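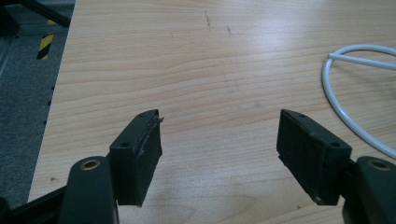

What happens to the packers on a line when part of the picking is handed to a machine?
At the site we studied, they kept their posts, but the content of the work moved from handling goods to preparing, correcting and recording what the machine handles.

Student project report: Partial automation of kit packing at Trarkholm
Author: Ackermann

1. Background

Trarkholm packs spare-part kits for garden equipment. A kit holds small metal and plastic parts in a bag, with a printed sheet. Until the spring, all kits were packed by hand at benches. In March the company started a trial in which one bench was replaced by a picking cell supplied by Vikulmont. The cell is taught from demonstrations: a worker picks and places the parts with a hand-held gripper, and the recorded motions are used to train the arm. The control software is called Ruvow.

The project looked at the work around the cell. The speed of the arm was outside our scope, as the supplier has its own tests for that.

2. Method

We observed the morning shift for 6 days and interviewed the packers at the end of each shift. We also read the cell's error log, which held 643 entries at the time of export. Each entry was sorted by the action a worker had to take. Entries that cleared without any action were kept in a separate group and are not discussed further.

3. Findings

3.1 Demonstration work

Two packers per shift are assigned to demonstrations. The target set by the supplier is 500 recorded picks for a new part. The motion has to be slower than normal packing, and the part must stay in view of the camera throughout. Packers with long experience found this harder than newer staff did. They are used to picking up several parts in one hand, and the gripper takes one at a time. One packer described the task as "packing with oven mitts on."

Strain in the fingers was reported less often than at the manual benches. Strain in the wrist and forearm was reported more often. The gripper is held in the same position for long periods, and the current rotation plan treats demonstrations as light duty.

3.2 Wear and upkeep

The foam on the finger pads wears with use. The left pad on the gripper shown has a frayed upper edge with a strip of foam lifting, while the right pad is more intact. There was no written limit for when a pad should be changed. In practice the packers decided by feel, and the two shifts did not decide the same way. Pad changes were not logged, so we could not compare wear with failed picks.

3.3 Corrections

The largest group of log entries concerned parts lying on top of each other in the tray. The worker opens the gate, spreads the parts and restarts the cycle. Each stop is short, but it interrupts whatever the worker is doing at the next bench. Packers asked for a signal before the stop. At present the lamp changes only after the arm has halted.

3.4 Pay and job titles

Demonstration work is paid at the packing rate. Several packers considered it a form of training others and thought it should be graded as such. Management had not taken a position when the project ended.

4. Recommendations

Limit demonstration work to one hour at a time and count it as repetitive work in the rotation plan. Put a photo of a worn pad at the cell as a change limit, and log each change. Ask Vikulmont for an early warning when the tray is close to a stop. Hold the Friday review at shift change so that both shifts can attend.

5. Limits of the study

Only the morning shift was observed. The evening shift works with fewer people and may handle stops differently. The interviews were held in the break room, where supervisors were sometimes present.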